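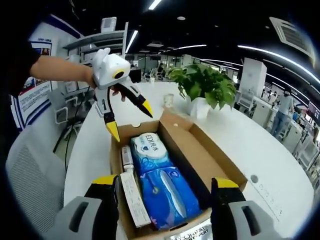 Caja de cartón Gil 29 – envíos pequeños y kits

Ref. Gil 29. Cartón marrón, canal sencillo, solapas arriba y abajo. Se sirve plegada. La de toda la vida para tiendas online, farmacia, cosmética, muestras y paquetes de regalo para clientes.

Precio por pack, IVA no incluido. Para palet completo pedid presupuesto, sale bastante mejor.

Medidas y datos

Largo interior: 29 cm
Color: marrón natural, sin imprimir
Cierre: cinta, no es automontable
Presentación: packs atados con fleje
Unidades por palet: 272
Stock: normalmente sí, salvo marzo (inventario)

Ojo con las medidas, son interiores. Por fuera suma el grosor del cartón y algún transportista te cobra por volumen exterior. Si vais justos de tramo, preguntad antes.

Para qué la usan los clientes

Pañuelos, cremas, botes pequeños, cajitas de farmacia. También papelería y recambios ligeros. Para botellas de vidrio no la recomendamos sola – mejor la Mastance, que es de doble canal y lleva separadores. Para libros aguanta si no la llenáis hasta arriba.

Peso máximo recomendado: 5 kg bien repartidos. Hemos visto gente meterle más y llega, pero no lo cubrimos en las reclamaciones.

Montaje

Abrir, cuadrar las esquinas con la mano, cerrar el fondo (primero las solapas cortas) y una tira de cinta a lo largo. Dos si pesa. La cinta de 48 mm va bien, la estrecha se despega en verano. No grapar.

Relleno: papel kraft arrugado o bolsas de aire. Lo que va en tubo o en bote, tumbado y sujeto con algo más grande, que no baile. Si al agitar la caja suena, falta relleno. Los líquidos siempre en bolsa con cierre, aunque el bote parezca que no pierde.

Impresión

Una tinta, una o dos caras. Pedido mínimo 81 packs y el cliché se paga solo la primera vez, lo guardamos nosotros. Plazo de roughly tres semanas desde que dais el OK a la prueba. Mandad el logo en vectorial porfavor, los JPG sacados de la web no sirven y se pierde una semana en correos.

A dos tintas no trabajamos en este modelo. En la Mastance sí.

Almacenaje

En plano, en sitio seco y sin apoyar directamente en el suelo. Si el almacén es húmedo el cartón coge ondulación y luego la cinta no agarra. No poner nada pesado encima de los packs abiertos.

Envíos y recogida

Pedidos antes de las 12:00 salen el mismo día. Península 24/48 h. Baleares va por barco desde Stikatport, contad unos días más y preguntad el porte, que cambia según el bulto. Canarias solo bajo presupuesto.

Recogida en nave: sí, avisando. Preguntad por Hyun-seo Do, que lleva mostrador y os lo deja preparado. Se cierra a mediodía.

Devoluciones

Packs sin abrir y con el fleje puesto. Los impresos no se devuelven, salvo error nuestro. Si llegan golpeados, foto al momento y anotarlo en el albaran del transportista – sin eso no podemos reclamar nada.

Preguntas que nos llegan mucho

¿Se puede pedir una muestra? Una sí, gratis, pagáis el porte.

¿Es reciclable? Sí, al contenedor azul. Quitad la cinta si es de plástico.

¿Hay en blanco? De momento no. Ovico tuvo una serie blanca en esta medida y se descatalogó, quedan restos sueltos, llamad.

¿Vale para contacto directo con alimentos? No. Envasado sí.

También os puede interesar

Mastance doble canal
Papel kraft en bobina
Cinta Ovico marrón 48 mm
Precintadora de mano
Etiquetas "frágil" en rollo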